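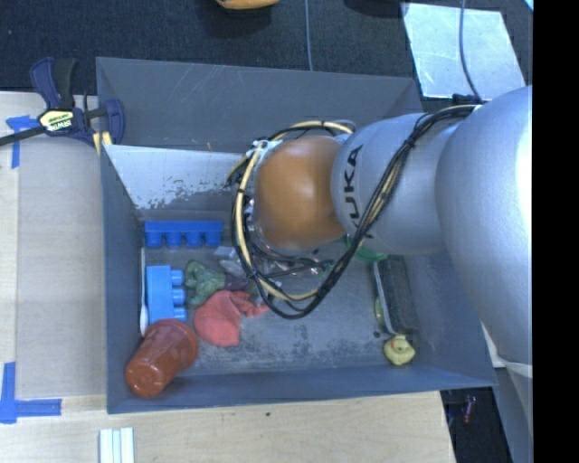
Does a written safety standard make a bin-picking cell safer to work next to?
Only where someone has tied each clause to a thing a person does at the bench, and after this quarter I would put our own work at half done.

Progress report to Maditz, second quarter
Prepared by Jadwiga Wasilewska
July 9, 2023

The grant pays for a set of working rules for small picking cells, tested on our own cell and then handed to the Zesolen and Talton sites. We said we would have a draft by the end of June. We have one. It is 31 pages and I think it is too long by half.

What got done. Rigoberto Yupanqui wrote the risk assessment for the KUKA arm and the soft gripper over the bin. Hagos Weldu ran 1000 picks under the draft rules and logged every stop. There were 125 stops. The log form has a box for "cause" and in most rows the box says "operator stop," so we know that a person pressed the button and very little else. The form is being changed.

What I doubt. The draft says a soft gripper lowers the risk class. Maybe it does for the fingertip. The wrist behind it is as hard and heavy as it ever was, and I don't see why a soft end should buy us a shorter checklist. Rigoberto disagrees and his note is attached. Until we have force readings at the wrist I have taken that paragraph out.

The cable rule is also weak. "Cables shall be suitably managed" can be signed off by anyone on any day. We have black and yellow cables looped right at the gripper, and two people read the same sentence and gave opposite answers. I want a largest loop size in millimeters and a check with the arm at full reach.

The bench rules are better. Clamp the bin, mark its place on the table with tape, put it back to the marks before a run. Dull stuff, but a new person can follow it and I can check it from the door. I would keep these even if the rest were thrown out.

Training. Iwona Krawczyk gave the first session. Everyone passed the quiz, which tells me the quiz is easy. She is replacing it with a supervised restart after a stop.

Money. We have spent 4000 of the outside review line, all of it to Dudek. Their first comments were mostly about fonts and numbering. A further 800 is held back until they comment on the stop procedure itself.

Next quarter. Cut the draft, rerun the picks with the new form, get the wrist readings. I would ask Maditz not to send the current version to Talton yet. Grażyna Szulc has the marked-up copy if you want to see what is likely to go.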